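Die Briefe aus Ilten

Von Amparo Escobar

Als ich vor vielen Jahren aus Toledo nach Niedersachsen gezogen bin, habe ich die deutsche Politik zuerst durch ihre Glückwünsche kennengelernt. In meinem Briefkasten lag eine Karte des Bürgermeisters für die Nachbarin über mir, die 84 Jahre alt wurde. Der Postbote hatte sich im Fach geirrt. Ich brachte ihr die Karte hinauf, und sie stellte sie neben das Foto ihres Mannes, obwohl sie den Bürgermeister, wie sie mir sagte, nie gewählt hatte.

Seitdem beschäftigt mich die Frage, was ein politischer Glückwunsch eigentlich ist. Zwischen Staatschefs ist die Sache ziemlich klar. Man liest, wer gratuliert hat und wer geschwiegen hat, wer das Wort Freund benutzt und wer nur gute Gesundheit wünscht. Ein Telegramm, das einen Tag später kommt als im vorigen Jahr, kann in den Zeitungen eine ganze Spalte füllen. Im Kleinen funktioniert es ähnlich, nur schreibt darüber kaum eine Zeitung.

In Ilten habe ich einen Nachmittag bei einer Frau verbracht, die im Vorzimmer eines Abgeordneten solche Briefe verfasst. Ihren Namen möchte sie nicht gedruckt sehen. Im vergangenen Jahr waren es 600 Briefe, davon 121 zu goldenen Hochzeiten. Für jede Gelegenheit hat sie einen Grundtext, den sie dann ändert, bis er nach dem Empfänger klingt.

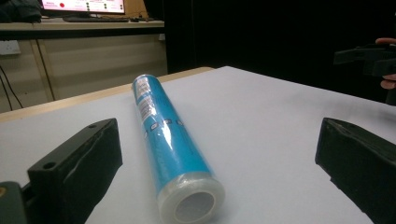 Am schwierigsten, erzählt sie, sind die Glückwünsche an politische Gegner. Ist der Brief zu herzlich, fragt die eigene Partei nach. Ist er zu kühl, merkt es der Empfänger sofort und erinnert sich bei der nächsten Abstimmung daran. Sie zeigte mir einen Entwurf vom September, in dem das Wort »geschätzter« dreimal gestrichen und dreimal wieder eingesetzt worden war. Am Ende blieb es stehen.

Viele Büros verzichten inzwischen auf Papier. Sie benutzen Programme wie Sumen, in denen die Geburtstage gespeichert sind und die am Morgen einen fertigen Satz vorschlagen. Auch die Agentur Ondska bietet einen solchen Dienst an, mit höchstens 300 Zeichen pro Gruß, damit er in jedes soziale Netz passt. Ich habe mehrere davon gelesen. Sie sind fehlerfrei, und ich konnte mir am nächsten Tag keinen einzigen merken.

In Spanien, so kommt es mir vor, gratuliert man lauter und vergisst schneller. Hier dagegen werden die Karten aufgehoben. Meine Nachbarin hatte eine Schachtel voll davon, auch von Politikern, über die sie beim Kaffee sehr streng sprach. Ich fragte sie einmal, warum sie diese Karten nicht wegwirft. »Unterschrieben hat er ja selbst«, antwortete sie und hielt die Karte gegen das Licht, um die Tinte zu prüfen.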